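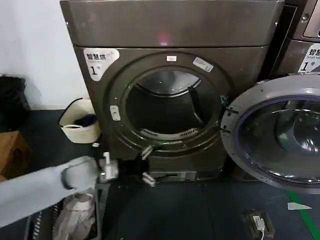
A front-loading dryer, dark brown, with the drum empty.

How to put together a fan timeline for your favourite singer

If you've been following a singer for any length of time, you probably have most of a timeline in your head already. You know which album came before the beard, who was in the band when they played that dreadful festival in the rain, and when the love songs stopped being about one person and started being about somebody else. Getting it all down in order is a different matter, as I found out when I started mine, and I've been asked so often how I did it that I thought I'd better write it up properly. Put the kettle on, it's a longish one!

My timeline covers Svatopluk Sýkora, first with Pitanix and then on his own, and it now runs to 1,112 entries. Please don't let that frighten you. It began as a sheet of lined paper tucked inside the sleeve of Fetis (still my favourite of his records, and I will hear no argument), and it stayed on that sheet for months before I typed any of it up.

Choosing where to begin

Most people want to start at the birth of the singer and work forwards, and I do understand the appeal, but childhood is nearly always the hardest part to find anything reliable about. You'll spend your first few evenings trying to work out which school he went to and you'll be fed up before he has so much as picked up a guitar.

Start with the records instead. Release dates are the firmest things you'll find, and once you have them written down with plenty of space in between, everything else can be hung off them. Tours usually come after albums, interviews cluster round both, and the gossip, bless it, fills whatever gaps are left. I did Pitanix's first three records in a single evening and felt terribly pleased with myself.

What you'll need

A spreadsheet, or a notebook if you'd sooner work by hand
Any sleeves, programmes and ticket stubs you've kept
Old magazines, borrowed or your own
A folder on the computer for scans and saved pages
A friend who disagrees with you about things

How to lay out the spreadsheet

I use a column for the date, one for what happened, one for where I found it, and one for how sure I am. There's a further column at the end for my own remarks, which is where I put things like "he looks miserable in this one" and which doesn't go on the website.

For the date, put the year first, then the month, then the day, so the computer will sort the whole lot for you. If you only know the year, leave the rest blank. Do resist the temptation to pop in the first of January as a stand-in. I did that in the early days and ended up with a New Year's Day on which Svatopluk had apparently left his label, moved house, got engaged and played two concerts. It took me a whole weekend to pick it apart, and I'm still not certain I got all of it.

The "how sure" column is only a letter. A means I've seen it printed at the time or heard him say it himself. B means somebody close to it said so later. C means everyone on the forum seems to believe it and I can't find out where it came from. You'd be surprised how many of the best stories are a C.

Checking what was said against when it was said

Now we come to the part I enjoy most, and it's where the friend who disagrees with you comes in handy.

People are dreadful at remembering their own lives, and singers are no better than the rest of us, only they do it in front of a microphone. In one interview Svatopluk says he met Oldřich Koubek backstage in Plateck, after a show, and that they wrote their first song together that same night. In another, given a good deal later, it was a railway station and the song took all summer. Oldřich has always said they were introduced by the people at Šťastný, the label, over a rather stiff lunch.

You don't have to decide between them. Put all the versions in, each under the date it was told, and add one entry for the meeting itself with a C next to it. Readers like to see the versions side by side, and it saves you getting cross letters from supporters of the railway station.

When two accounts clash over something that can be checked, go and look for something dull. Concert posters are good. So are local newspapers, which will cheerfully print that the hall held 400 and the heating had failed when the national magazines never mention the show at all. My own copy of the Plateck poster has the doors opening at half past seven, and that little line settled a quarrel on our forum that had been rumbling on since before I joined.

Romances, break-ups and other delicate matters

You will get to this sooner or later, so it's as well to have made up your mind beforehand. People want to know who the songs are about. I want to know too! But there is a real person at the other end, and quite often there's an ordinary person who once went out with somebody famous and has been running a shoe shop ever since.

My own rule is that I only list a relationship if at least one of the two has spoken about it in public. I put the date it was spoken about, and if they gave a date for when it began I note that as well, in their words. I don't work backwards from photographs. Two people leaving a restaurant have left a restaurant.

Be wary of the phrase "years already" in an interview, along with its cousins "ages ago" and "for as long as I can remember". A couple may be counting from when they met, or from their first proper evening out, or from whenever they told their mothers. Write down the phrase as given and leave the sums to your readers.

I leave children out altogether, unless a song is openly dedicated to one of them, and I leave out addresses, and anything to do with illness that the person hasn't raised themselves. If somebody writes and asks you to take an entry down, do it kindly and do it the same day. I've had it happen a couple of times and I've never missed the entry afterwards.

Putting it online

Once you have 200 entries or so that you'd be happy to defend, you have enough to share. Don't wait until it's finished. Break it up by album, one page to each, as a single enormous page takes an age to load on a phone and people lose their place. Put the source at the end of each line in brackets, and have an address at the bottom where corrections can be sent.

And they will be sent. My first arrived before I'd finished my tea on the evening the site went up, from a gentleman who had been at the Fetis launch in May and wanted it known that there had been no string quartet, only a cellist. He was quite right. He has since lent me a shoebox full of programmes, and I'm still working through them, so if you've been waiting for the second half of the solo years, that's where I've got to.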